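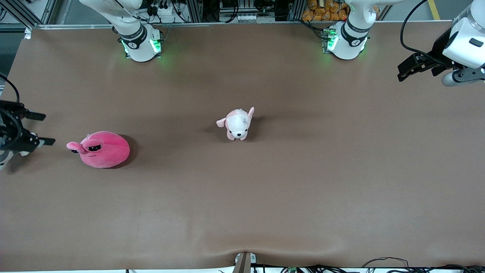 Sleepy Faces: What a Plush Toy Says With Its Eyes
Final report, Soft Product Design studio
Karthikeyan Rodrigues
March 19, 2023

1. How the project started

My little cousin has a pink plush that she will only play with in the evening. In the morning it has to stay on the shelf, and when I asked her why, she told me it was still asleep. I loved that. Someone had made a few choices with fabric and thread, and a five-year-old was now organizing her day around them!

For this project I wanted to find out how a soft toy gets its mood. My question was simple: which parts of the face make people call a plush sleepy, and can I use those parts on purpose in a toy I sew myself? I'm not a psychologist and I didn't try to be one. I looked at toys, I asked people about toys, and then I made one, which I named Marar.

2. The toys

I borrowed 17 plush toys from friends, family and the studio shelf. All of them are soft, fit in two hands and have a face. I turned down anything with clothes or accessories, since a nightcap would tell you the answer before you got to the eyes.

Three of them got most of my attention.

Grollum is bright pink, rounded and very hard to name. About half the people who met Grollum in class said snail and the rest said slug, and I have stopped taking sides. The body is a soft oval mound with droopy, heavy-lidded eyes and dark pupils.

Rurno is a small dog in white and pale pink. The nose is small and dark, the eyes are tiny and dark too, and the ears are floppy and stick out to the sides. Rurno was my comparison toy, because nothing about those eyes is half closed.

The third one is gray and never got a name. I used it mostly to check whether color alone was affecting the answers.

3. What I did

I laid the toys out on a plain brown tabletop so that nothing underneath would compete with them. My first attempt was on a flowered tablecloth at home and it was a mess — people kept talking about the tablecloth.

Then I did the survey in the hallway outside the studio, during lunch. Each person looked at one toy and gave me one word for how it felt. I didn't offer a list of words. My instructor warned me that open answers would be painful to sort, and she was right, but I'd do it the same way again. With a list I would never have gotten "just ate," "Sunday" or "knows something," and those three told me more than a stack of checkmarks.

I collected 121 answers over the lunch breaks of one November week. I sorted them on paper slips into four piles: sleepy, happy, sad and other. Words like tired, dozy, lazy and "needs a nap" went to sleepy. "Bored" was the word I moved back and forth the most, and in the end it went to other.

After the survey I drew 12 face patterns in the same size and pinned them to the same plain body shape, one at a time. I changed the height of the lid, the space between the eyes and the tilt. This was the part I looked forward to every session. You slide a scrap of felt down a tiny bit and the whole creature changes its opinion of you.

4. What I noticed

The lid matters most. This probably surprises no one, but I was impressed by how strong the effect was. Toys with a lid landed in the sleepy pile again and again, whatever animal they were. A toy with small round eyes almost never did, even if it was lying flat on its back.

The second thing took me longer to see. I had assumed a lid had to be a separate color to read as a lid. Grollum's are pink, like the rest of the body, so the shape has to do the work.
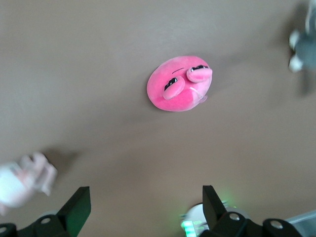
Because the eye pieces are puffy and raised, they catch light along with the rest of the plush, and the black marking finishes the look. The fabric is doing a lot of the drawing. When I tried to copy the effect with flat felt in one color, it disappeared as soon as I stepped back from the table. When I put a pinch of stuffing behind the same piece of felt, it came right back.

The tilt of the toy also changes the reading. I had been careful to set every plush upright and facing the person, and then one afternoon somebody picked Grollum up and dropped it back down at an angle. The next person said "passed out." Up to then I had mostly been hearing "sleepy." I wish I had planned for this from the start, because I only have a handful of answers with tilted toys and can't say much from them.

Color did less than I expected. I had a theory that pale toys would seem calmer and that hot pink would seem wide awake. Grollum ruined the theory in one lunch break. The gray toy didn't help it either, as its answers were spread across all the piles.

Ears turned out to be a topic of their own. Rurno got "happy" a lot, and when I asked a few people what they were looking at, they pointed to the ears before the face. My guess is that ears sticking out look like movement. I left them out of my own design so that I could stay with the eyes, but someone should do a whole project on ears.

5. Making Marar

Marar is a round toy with no particular species. I wanted a body that would stay out of the way of the face. The shell is a short-pile fleece from Dokico, the fabric store near campus, where the remnant bin is worth digging through if you have the time. The stuffing is ordinary polyester fill.

The body is two pieces with a gathered seam at the bottom. I cut the first pair without marking the direction of the pile, so one side looked darker than the other once they were sewn together. Draw an arrow on the back of every piece. I knew this from class and still forgot.

The eyes took four tries.

First try: flat felt lids, glued. They looked like stickers and one corner lifted.

Second try: flat felt lids, stitched down. Neater, but from a few steps away the toy looked surprised, which is the opposite of what I was after. The thread I used was dark and went the whole way around, so it read as a wide-open eye with an outline.

Third try: padded lids in body fabric, stitched with matching thread. Much better! The toy finally had some weight in its expression. The left lid was bigger than the right, though, and it looked like Marar was winking at the person beside you.

Fourth try: padded lids again, cut from a cardboard template, stuffed before closing and pinned while the body was already full. The order is important here. If you place the eyes on an unstuffed body they drift apart when the belly fills out, and a finished face with the eyes too far apart looks more like a fish.

I worked the pupils last, in black embroidery floss with 2 strands. A single strand sank into the fleece.

6. Showing it to people

I took Marar to the same hallway and asked for one word, as before. It was a small round of answers and I didn't add them to the survey total. Most people went for tired or sleepy. One person said "grandpa," which I have decided to accept as a compliment. My cousin looked at it for quite a while, then put it to bed next to the pink one and asked me to be quiet.

7. What I would change

I would ask about tilted toys from the beginning, with the same care as the upright ones. I would also use more than one lidded toy in a bright color, because so much of my argument about color rests on Grollum. And the answers came mostly from design students, who have opinions about stitching and can't always keep them to one word.

On the sewing side, Marar's bottom seam is bulky and the toy rocks backward. A flat oval base panel would fix it. I have the pattern piece drawn and enough fleece left over for another body, so a second Marar is next on my table, probably with ears.

8. Materials kept with this report

The cardboard lid template, the face drawings and the envelope of survey slips are in my studio drawer. Please put the slips back in their piles if you take them out. The "bored" ones are clipped together at the back, in case anybody wants to argue with me about where they belong.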